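Welstead kitchen tasks: where we've got to by the end of August

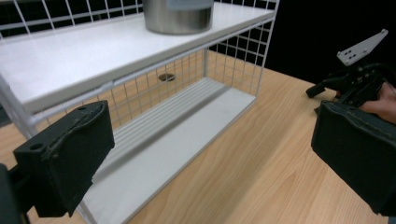

Hand-held gripper at the two-shelf rack, steel pot on the upper shelf.

Hello all at Brestavel – a quick one this month as we're mid-session most days!

We promised you 300 good examples of the shelf task and we've got 200 in the bag, so I'm pretty happy. The Moulin set (pots and pans) is finished bar the checking. The Closier set is slower going, mainly my fault, as I changed the start positions halfway through and we had to redo a morning's worth. Sorry!

We've now got 3 people trained up on the hand-held gripper, and they all move quite differently, which the model should like. The wire mesh is still a pain – the tracking drops out near it now and then, and we bin those takes and go again.

On money, we're inside the budget. I'd like to put what's left towards two more racks in different sizes, if you're happy with that. Could you let me know before we start on the lower shelf?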